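September 2018
Prepared for the Skurkar Fund by the Puson project team

Puson: comparing grippers and wrist cameras for mixed produce
Second progress report

This has been the best stretch of the project so far, and we're glad to have something solid to report. When we wrote last time we had a plan, a half-built simulator and a lot of opinions about grippers. We now have a simulator we trust for the early rounds of testing, two gripper types set up in it, two camera positions we can switch between, and a controller that no longer surprises us every morning. We also have our first real comparison, and parts of it went against what we told you to expect in the proposal.

As a reminder, the grant covers the question of which gripper and which camera placement a small packing operation should start with if it wants one arm to handle loose fruit and vegetables of mixed shapes. We said we would do the first two rounds in simulation and the third on hardware. We're at the end of round one.

What we set out to do this period

The work plan listed three jobs for these nine weeks: get the narrow two-finger gripper and the wide padded one running in the same simulated room, compare a fixed overhead camera with one mounted at the wrist, and settle on a controller. The first two are done. The third is mostly done, with a catch that we describe further down.

Grippers

The narrow gripper follows the measurements of the Rollari two-finger unit we already own, so that what we learn can be checked against the real thing later. The wide one is our own design, with flat pads as broad as a hand. Going in, most of us would have bet on the wide pads. They spread the squeeze, they forgive a bad approach, and they look right for fruit.

For anything sitting alone in open space, that turned out fine. The wide gripper picked up apples from nearly any direction and hardly ever let one roll. But as soon as a second item was nearby it got into trouble. The pads need room on both sides to come down, and with a neighbor close by they either pushed it away or touched down on top of it. The narrow fingers slip into gaps the wide ones can't use, and once the grasp point was chosen well they held round fruit better than we had any right to hope.

We ran both grippers through the same 31 layouts. A layout here means a fixed arrangement of items on the table, with the same start position for the arm. The narrow gripper completed 19 of them from start to finish without a restart. The wide one completed 18. On paper that's a draw, and we don't want to make a lot out of a single layout. What we find exciting is that they failed in different places. The wide gripper's failures were nearly all crowded layouts. The narrow gripper's failures were mostly long vegetables, where it grabbed too far toward one end and the item swung down and out of the fingers. The second kind is a problem of choosing where to grab, and we can work on that in software. The first kind is built into the shape of the gripper.

So our leaning, for the moment, is toward the narrow fingers. We'd like to hold off on calling it until the swing problem has had a proper try at a fix.

A few smaller notes on the grippers, mainly for our own memory:

The simulated finger pads were too sticky for the first part of the period. Everything looked wonderful. We then set the friction lower, using pull tests with real fruit on the Rollari unit, threw out the early results and started over. All figures in this report come from after that change.

Sweet potatoes are a great test item. They taper, they lie at odd angles, and the middle is never quite where the software thinks it is. We'll be using a lot more of them.

Closing speed matters more than closing force for apples. When both fingers don't arrive together the fruit rolls toward the late one, and slowing the last bit of travel took care of most of it.

Cameras

The fixed overhead camera sees the entire table at once, and it makes planning easy. It has one weakness that we knew about and underestimated: at the moment when good information is worth the most, the arm is in the way. From the time the gripper starts down, the overhead view of the target gets worse and worse.

The wrist camera has the opposite habit. It starts with a poor idea of where things are and gets better as it closes in. Close up, it picks up the small marks on the skin of a fruit, and the hollow at the stem, and we've begun using those to tell which way up an apple is sitting. What it loses is everything else. A large fruit can fill so much of the view that the software no longer knows what lies beside it, and a shiny surface underneath brings reflections that the early version of our detector took for objects. We had a lively afternoon with that one.

Using the two together works better than either alone, as you would expect. The question for a small operation is whether the second camera is worth buying, mounting and keeping clean. In round one our answer is yes for crowded tables and no for sparse ones. We need the hardware round before we put that in writing as advice.

Controller

We tried two ways of driving the arm. One is the standard position control we've used on earlier work. The other is the Vogler controller, which lets the arm give a little when it meets resistance. The Vogler is a pleasure to use. Descents are smoother, contact with the table no longer ends the run, and tuning took days where we had planned on weeks.

The catch is timing. The Vogler and our camera software keep separate clocks, and when the computer is busy the two drift apart. The arm then acts on a view that is slightly old. For a fixed overhead camera it makes little difference, as the table doesn't move. For a wrist camera it makes a lot, because the camera has moved since the view was taken. We have a patch that stamps each view with the arm position at the time, and it clears up most of the trouble - but not the worst cases, when the arm is moving fast. Until that is sorted out we're limiting speed during the last part of every approach.

The simulated room

Some of you asked at the last check-in what the test room looks like, and whether it's close enough to a real bench to be useful. We put more care into it than we had planned. The lighting casts soft shadows, the tile floor has a pattern in it, and the wall has a rough plaster finish, all of which give the detector the sort of clutter it'll meet in real life. The arm stands to the side of a long white table, and the produce goes on different surfaces, or straight on the tabletop.

Two views from round one, both rendered in the simulator:
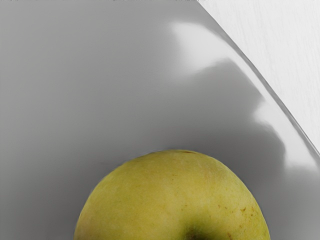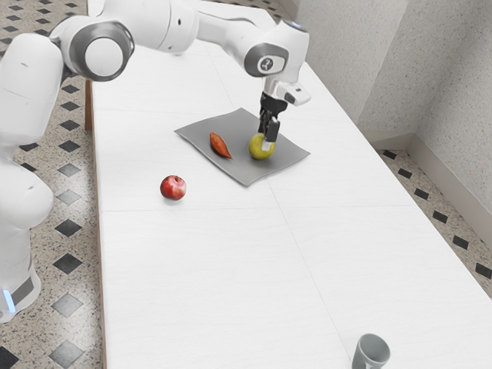 What we like most about working this way is how quickly a bad idea can be found out. A new finger shape goes from sketch to a full set of layouts overnight. We tried four pad designs that way, and three of them were gone by lunch the next day. On hardware each would have meant printing, mounting and recalibrating, and we would likely have tried one and stuck with it.

We do want to be plain about the limits. Simulated fruit doesn't bruise. It doesn't leave juice on the fingers, and every apple of a given model weighs the same. None of our results so far say anything about damage, and damage is what a packer will ask about first. Round three is where that gets answered, and we'd rather carry a longer list of questions into it than rush.

Budget and schedule

Spending is in line with the plan. We came in under on computing and over on staff time, mainly because of the friction rework, and the two more or less cancel out. We aren't asking for any change to the total. We would like your approval to move a small part of the travel line into parts, to buy a second wrist mount for the bench arm. The present mount has to come off every time we change grippers, and putting it back means a fresh calibration.

The schedule holds, with one shift. The end of round two moves back by two weeks so that the swing problem and the clock problem can both be dealt with before we freeze the software. Round three starts when it was always going to start, as there was slack between the two.

Next period

First comes grasp choice for long items. We have two approaches in hand, one that works from the outline of the item and one that lifts it slightly, feels which way it tips and tries again closer to the middle. The second is slower but we're very taken with it, and the Vogler's soft touch suits it well.

After that, crowded layouts with more kinds of produce. Onions and pears are modeled and ready to go. Carrots are still giving us trouble, mostly in the way they roll against each other.

The bench arm will be cleaned up and fitted with the Rollari gripper in parallel, so that we can run a handful of the same layouts on it early and see how far apart the two worlds are. If you'd like to come and watch those first bench runs, please let us know and we'll arrange a time with you. The layout files and the full run logs are in the shared folder, under round one, with the sticky-pad runs kept in a separate folder marked do not use.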